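Rules for Robots That Work in Pairs

A robot arm does what its program tells it. It does not know that a hand is in the way. For this reason, people who work with robots follow safety rules, and the robots are set up to follow some too.

Rule 1. Keep out of the work area while the arms are switched on. The work area is all the space an arm can reach, including the space above the table.

Rule 2. Know where the stop button is. Pressing it must stop both arms. At the Kinovano workshop in Sorness, the button is tested every 30 days and the result is written in a book.

Rule 3. Start slowly. A new program is first run at low speed with an adult watching.

Rule 4. Agree who lets go. When 2 arms hold one object, neither may open its gripper until the other has a firm hold. Engineers call passing an object like this a "handover".
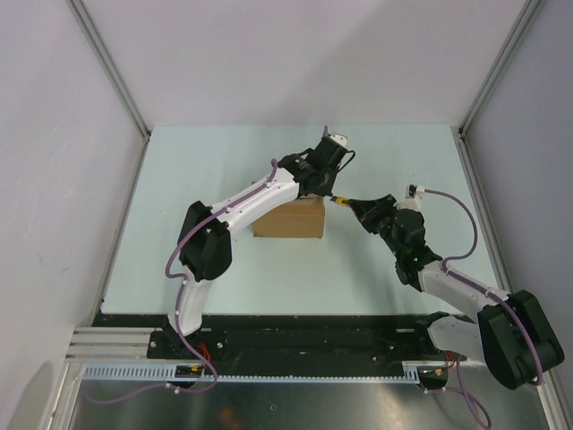 Svenja Stöcker would add a fifth rule: after any stop, check the table before pressing start, even if the stop lasted only a moment.

Rules are checked again each February. Old ones may be changed when a robot gets new parts.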